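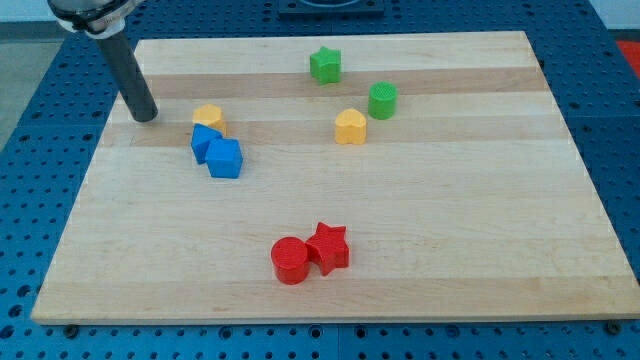
The Brodutcombe test bench is open to staff and visiting teams who wish to compare arm attachments before choosing one for their own work. Each attachment is tried on the same task, so that results can be set side by side. The plain rod, for instance, has no fingers and can only push, and it is tested on a wooden board with colored blocks such as stars, cylinders and a yellow heart.

Frequently Asked Questions

Which attachments may be compared?
The bench currently offers the rod, two suction cups and the Horard two-finger gripper. Teams may bring their own attachment if it weighs less than 373 grams.

Why is a rod included at all?
Many sorting tasks do not require lifting. The rod serves as the baseline against which every gripper is scored.

How long is a session?
A standard session consists of 246 trials for each attachment. Changing from one attachment to another takes 15 minutes, including the position check.

What is recorded?
The Grustus controller logs the path of the arm, the time taken and any stop caused by excess force. Camera recordings are kept for six months – longer on written request.

Are the blocks put back in the same places before each trial?
No. Starting positions are drawn from a printed list, and every attachment is given the same list. Round pieces tend to give different scores from flat-sided ones and are reported separately.

May we use our own controller?
Yes, subject to approval by Suryani Pelupessy. Please submit the wiring diagram with your request.

Whom should we contact to reserve the bench?
Reservations are handled by Faizal Wibisono. Questions about scoring should be sent to Haruto Yagi. The bench is closed for calibration throughout December.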